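Replaying a Recorded Policy in the Skirgate Simulator: Card Handling Tasks

Tutorial 8 – Prepared for users of the Windley evaluation suite
Last revised 10/11/2021
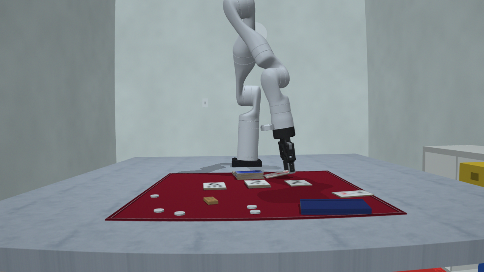
Evaluation of a manipulation policy in simulation is useful only when the same episode can be run again under the same starting conditions. This tutorial sets out the procedure for replaying a recorded card handling policy in Skirgate, scoring the result, and storing it in a form that other groups can compare with their own. The card task is used throughout because thin objects place heavy demands on contact modeling. With one end of a card raised in the fingertips and the other sloping down to the mat, a small error in friction or finger height can change the outcome of the episode. The thick stack directly in front of the arm's base raises a second difficulty, as each card in a stack must be able to slide over the one beneath it.

Before You Begin

You will need a working installation of Skirgate, a copy of the Windley task files, and at least one recorded policy checkpoint. Users who have not yet completed the tutorial on joint calibration should do so first. The default arm model and gripper model must both be loaded; replacing either will make the scores unsuitable for comparison with the published table.

Step 1. Load the task file

Open the task browser and select the card handling group. Choose the layout named Tennant. The layout contains the table, the mat, the cards and the other game pieces, each with its own mass and friction values. Do not edit these values at this stage. If a warning about missing textures is shown, close the task and run the asset check from the Tools menu.

Step 2. Fix the random seed

Set the seed to 213 in the episode settings. This seed controls the small shifts applied to the position of every object at the start of the episode. Confirm that the option "Reseed on reset" is turned off. Most reports of results that cannot be repeated have been traced to this option.

Step 3. Set the contact solver

Select the fine contact setting and enter 10 substeps per control step. The coarse setting is adequate for blocks and trays, but it allows the fingertips to pass into thin objects. A card held under the coarse setting may appear secure and then leave the gripper at high speed. Where this occurs, the episode must be discarded and the solver setting corrected before any further run.

Step 4. Load the checkpoint and replay

Load the policy checkpoint from the Policies panel. Press Replay and allow the episode to run to its end without moving the viewpoint. Moving the viewpoint has no effect on the physics, but it does alter the rendered images supplied to policies that rely on vision.

The recommended number of replays is 43 for each checkpoint. Fewer may be used during development, provided that the number is stated beside the score.

Step 5. Score the episode

The scoring tool records three values: whether the card was lifted clear of the mat, whether it was placed within the target area, and how far any other object was moved. The third value should be read with care. A policy may place the card correctly while pushing a neighboring piece out of position, and the standard score does not lower the result for this. Groups interested in careful handling should report the displacement value separately.

Step 6. Export the record

Choose Export from the File menu and select the full record. The full record holds the joint positions, contact forces, seed and solver settings. The short record leaves out the contact forces and is not accepted for the shared table.

Common Problems

The gripper closes above the card. Check that the mat height in the task file matches the height in the checkpoint settings. Files created before the August update use the older value.

Several cards lift together. The friction between cards is set too high. Restore the default values and repeat the episode.

Replays with the same seed differ. Confirm the solver setting on each machine – it is stored with the user profile and does not travel with the task file.

Questions about this tutorial should be directed to Kenneth McIver, Simulation Methods Group. Please attach the full record of the episode concerned.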